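**Kaken erweitert Simulationspaket Stuvau um Greif- und Ablageaufgaben für Tischroboter**

*Version 2 mit überarbeitetem Kontaktmodell, parametrierbarer Beleuchtung und Schnittstelle zur Steuerung Hitora*

Kaken stellt im Januar die Version 2 des Simulationspakets Stuvau bereit. Das Paket richtet sich an Entwicklungsabteilungen, Hochschulinstitute und Integratoren, die Bewegungsprogramme und gelernte Regler für Knickarmroboter vor dem Einsatz an der realen Zelle prüfen. Gegenüber der Vorversion wurden das Kontaktmodell, die Szenenverwaltung und die Protokollierung neu aufgebaut.

Kern der Auslieferung ist eine Bibliothek mit 40 Aufgabenvorlagen. Sie umfasst das Greifen, Umsetzen, Stapeln und Sortieren kleiner Objekte auf einer ebenen Arbeitsfläche. Jede Vorlage besteht aus einer Szenenbeschreibung, einer Zieldefinition und einem Prüfskript, das den Endzustand nach Lage und Orientierung der Objekte bewertet. Toleranzen werden je Achse angegeben und lassen sich ohne Neuübersetzung ändern. Startpositionen können fest vorgegeben oder innerhalb eines definierten Bereichs zufällig gezogen werden; der verwendete Startwert des Zufallsgenerators wird mitgeschrieben, so dass sich jeder Lauf reproduzieren lässt.

**Kontaktmodell und Rechenzeit**

Das Kontaktmodell arbeitet mit einem Physiktakt von 500 Hz. Reibwerte werden paarweise für Greiferbacke, Objekt und Unterlage hinterlegt. Bei kleinen Objekten mit geringer Masse traten in der Vorversion gelegentlich Durchdringungen auf, wenn der Greifer mit hoher Vorschubgeschwindigkeit schloss. Der neue Löser begrenzt die Eindringtiefe und meldet Überschreitungen als eigenes Ereignis im Protokoll. Die Vorlagen wurden entsprechend neu abgestimmt. Anwender mit eigenen Szenen aus der Vorversion sollten die Reibwerte vor der Übernahme prüfen, eine automatische Umrechnung ist nicht vorgesehen.

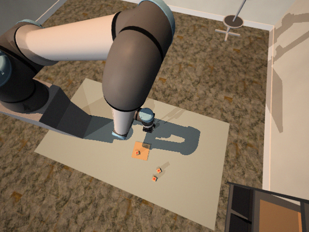
Die Darstellung ist vom Physiktakt entkoppelt. Bildrate, Auflösung und Kameraposition werden je Szene eingestellt, ebenso Richtung und Härte der Lichtquellen. Für Böden und Wände stehen austauschbare Texturen zur Verfügung. Damit lässt sich untersuchen, wie empfindlich ein bildbasierter Regler auf Schlagschatten des Arms, auf wechselnde Farbtemperaturen oder auf unruhige Hintergründe reagiert. Ein Lauf kann auch vollständig ohne Bildausgabe gerechnet werden, etwa für Parameterstudien über Nacht.

**Anbindung an Hitora**

Neu ist die direkte Anbindung an Hitora, die Robotersteuerung von Kaken. Gelenksollwerte, Greiferbefehle und Statusmeldungen verwenden in Simulation und Steuerung dasselbe Format. Ein in Stuvau geprüftes Programm wird ohne Konvertierung übertragen. Nicht abgebildet werden derzeit Getriebespiel und thermische Drift - beide Effekte müssen weiterhin an der Zelle vermessen werden. Eine Freigabe sicherheitsgerichteter Funktionen auf Grundlage der Simulation ist ausgeschlossen.

Vor der Freigabe lief die Version im Erprobungsbetrieb bei Rissanen. Der Integrator setzte Stuvau für die Vorbereitung von Umsetzaufgaben mit wechselnden Teilegrößen ein und übermittelte insgesamt 319 Rückmeldungen. Der überwiegende Teil betraf die Szenenverwaltung und die Benennung der Koordinatensysteme. Beide Bereiche wurden daraufhin überarbeitet: Werkzeug-, Basis- und Tischkoordinaten sind jetzt in allen Dateien einheitlich gekennzeichnet, und abweichende Angaben führen beim Laden zu einer Fehlermeldung mit Zeilenangabe.

**Lieferumfang und Verfügbarkeit**

- Simulationskern mit grafischer Oberfläche und Kommandozeilenversion
- Aufgabenbibliothek einschließlich Prüfskripten
- Schnittstellenmodul für Hitora
- Dokumentation in deutscher und englischer Sprache

Stuvau wird als Einzelplatz- und als Netzwerklizenz angeboten. Bestehende Kunden mit gültigem Wartungsvertrag erhalten die neue Version ohne Aufpreis. Für Hochschulen gilt ein gesondertes Lizenzmodell, Konditionen auf Anfrage beim Vertrieb. Einführungsschulungen werden online und am Standort des Kunden durchgeführt.

**Über Kaken**

Kaken entwickelt Simulations- und Steuerungssoftware für Roboterzellen in Montage, Labor und Ausbildung. Der Abdruck dieser Mitteilung ist honorarfrei, um ein Belegexemplar wird gebeten.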